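Vekau Tube Picks: two jaw sets, one arm, one rack

Version 1.2, released 2020-04-23

What this is

A set of pick-and-place attempts with capped test tubes, recorded on a single arm with two different sets of gripper jaws. A tube lies on its side on a white table, the arm picks it up, turns it upright and puts it into a rack. Then it all starts over with a new tube position. We ran 2,000 attempts with the flat jaws and 2,000 with the hook jaws, and every one of them is in the release, including the embarrassing ones.

I got into this because I couldn't find a plain side-by-side of jaw shapes on something as annoying as a clear tube. There are plenty of recordings of arms stacking blocks, and I love those too, but a block has corners, and it stays put when you breathe near it! A tube rolls, it's see-through, and its cap is wider than you'd like just when you want to slide a finger under it. It's a wonderful little test object and I wish I had started with it years ago.

If you only want to know which jaws won, skip to "Results so far." If you want to train something, read "Known problems" first, please.

What's in the download

attempts/ has one folder per attempt, numbered in the order they were run
attempts/.../head.mp4 is the color video from the head camera
attempts/.../arm.csv has joint positions, jaw opening and motor current, one row per control step
attempts/.../notes.txt is there only if the operator typed something
labels.csv has one row per attempt: jaw set, outcome, drop stage, target hole
calib/ has the camera calibration, with a new file after every change of jaws
splits/ has the train and test lists
tools/ has a small viewer and the script that made the results table

Video and arm rows share one clock. The video can trail the arm by a frame, never by more in the attempts I checked by hand, and the viewer has a slider to shift one against the other if you care about the exact moment of contact.

The two jaw sets

Flat: the plain parallel pads that Vekau ships with the gripper. Straight faces, straight ends. They close evenly and they're easy to model, and for most things on a bench they're what I'd reach for.

Hook: the Luvthorpe pattern. The upper finger is the long one and ends in a squared-off hook. The lower finger is shorter and stepped, so the two don't meet like the pads of your thumb and finger do. It looks like a parrot's beak that somebody drew with a ruler. I was skeptical for a whole afternoon and then I was completely sold on it, at least for tubes.

Both sets go on the same gripper body with the same screws. Changing them is quick. Getting the calibration right afterward is slower, and we redid it each time, even for the days when we only swapped once.

How an attempt goes

The operator lays a tube on the table at a position drawn by the script, then steps back and presses the pedal. The arm comes in from the left. The controller looks for the cap first, since the cap is the one part of the tube the camera sees well, and works out the direction of the body from there. It lowers the open jaws, closes, lifts, turns the tube upright and heads for the target hole. The attempt ends when the jaws open over the rack or when the operator stops it.

The controller is the same for both sets except for the fingertip offset, which lives in one line of the config. I was strict about this. It would have been easy to give the hook jaws a clever approach path of their own (I have one, it's great, it's in a branch) but then the comparison would be about the path.

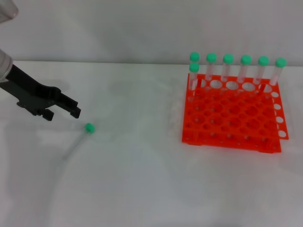 Mohammadi

With the hook jaws open beside a tube on the table, you get a good feel for what the controller is up against. Look at how little there is of the tube apart from its green cap! The body is a few faint gray outlines and one soft highlight on a white top. A person finds it right away. Our first detector, which looked for the whole tube, kept finding the table.

The caps are mint green and the rack is orange-red, and that's as friendly as this set gets. The colors pull apart nicely in almost any color space. If you want to make life harder, tools/gray.py turns the videos gray, and the cap search falls apart in a way I found really instructive.

The rack

It's a two-layer grid rack with more than one size of hole. The larger holes run along the back edge and the inside is a dense grid of smaller ones. Target holes for the attempts were drawn from the back row and the front-left area only. Other tubes are already standing in the rack in many attempts, and the number changes from session to session. They all have the same green cap as the one on the table, so a detector that just grabs the biggest green blob will happily send the arm off to the rack. Ask me how I know.

Standing tubes are listed in labels.csv under "occupied." The target hole is never one of them.

Outcome labels

placed: the tube went into the target hole and stayed there when the jaws opened
wrong_hole: it went into the rack, just somewhere else
leaning: it ended up partly in a hole, resting on a neighbor or on the plate
dropped: it left the jaws before the arm reached the rack
no_grip: the jaws closed and came up empty
stopped: the operator ended the attempt

Every attempt has exactly one of these. Labels were set by the operator on the spot and checked against the video later. When the two disagreed, the video won. For the dropped ones there's a second column with the stage: lift, turn or carry.

Results so far

Flat jaws: 193 dropped out of 2,000.
Hook jaws: 92 dropped out of 2,000.

I didn't expect a gap like that from two bits of plastic you can swap over coffee. Most of the drops with the flat jaws come at the turn stage. The tube is held somewhere along its body, the heavy end swings, and the pads let it pivot until it slides out. With the hook jaws the tip reaches past the tube and gives it something to lean on during the turn, and you can watch it happen in the slow playback. It's lovely. I've shown that clip to people who don't care about grippers at all.

The hook jaws aren't better at everything. They get more leaning outcomes, and the long upper finger is the cause — it needs room on the far side of the hole, and if a standing tube is there already, the finger nudges its cap on the way down. Flat jaws slip into tight spots with no fuss. If your job is filling a crowded rack from tubes that are already upright, I'd keep the flat ones on.

Don't read the drop counts as a general ranking, either. One arm, one kind of tube, one rack, one table.

Splits

The train and test lists are split by session, with no session in both. Please keep it that way when you report numbers. Lighting and table marks change a bit between sessions, and a random split lets a model cheat by remembering them. There's a smaller list, splits/quick.txt, for checking that your loader works before you pull the full download.

Known problems

The table is white but it isn't a clean, even white. It picks up smudges and soft reflections, including a hazy one from the gripper itself. Early versions of our cap search were fine with this. Anything that looks for the tube body will not be.

Motor current is noisy at the start of each attempt. Throw away the first few rows.

Some flat-jaw sessions were run with slightly worn pads. They're marked in the "pads" column. Leaving them out makes the gap between the jaw sets a little smaller but doesn't close it.

All tubes are empty and capped. I'd love to see the same thing with liquid in them, and I'd expect the turn stage to get a lot more exciting.

There is no force sensing at the fingertips. Current is the closest thing you've got.

Trying your own jaws

Do it! The mounting drawing is in tools/mount.pdf, and the position script will give you the same tube positions we used if you leave the seed alone. Put your fingertip offset in the config, recalibrate, and run at least one full session with the flat jaws first, so that you know your arm and mine agree. If they don't, your numbers and the ones above can't be compared directly, but your own flat-versus-new result is still worth having.

A Prosemmont soft-finger set is next on my bench. I've run it for a few short sessions and it does something odd and kind of charming with the caps: it likes to grab them and ignore the body completely. Those recordings aren't in this version. If all goes well they'll be added in September under the same folder layout, with "soft" as a third value in the jaw column, so write your loader to expect more than two.

Changes

1.2: added the drop stage column, fixed swapped calibration files for two sessions
1.1: added the "occupied" column, relabeled leaning attempts from video
1.0: first release

License and reuse

Recordings and labels are free to use, share and change, for any purpose, with credit to the Vekau Tube Picks set. The tools folder has its own license file. Label fixes are very welcome. Send the attempt number and what you think the outcome should be, and I'll go watch the video.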